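Hastus open metal bin, two years in

We bought two of these gray bins for the parts bench, where small items get dropped in and taken out all day. The walls slope out toward the rim, so reaching the bottom is easy, and ours hasn't bent or tipped.
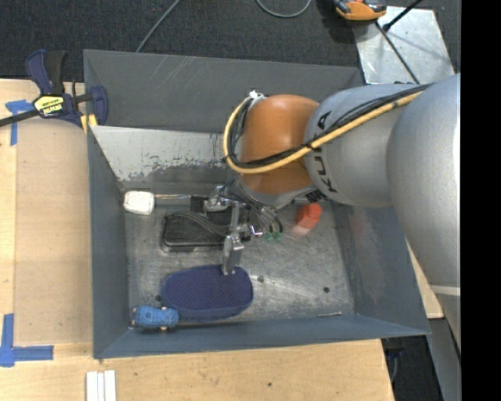
Our bin on the wooden bench, showing wear on the inside.

The finish is the weak point. The pale coating has scraped away low on the slanted surface inside, and the floor is covered in fine scratches. I put a rubber mat in the second bin in October and it is holding up better. The Brulby bin costs less but has straight sides.

Good for rough use. Skip it if you care about looks. 4 out of 5.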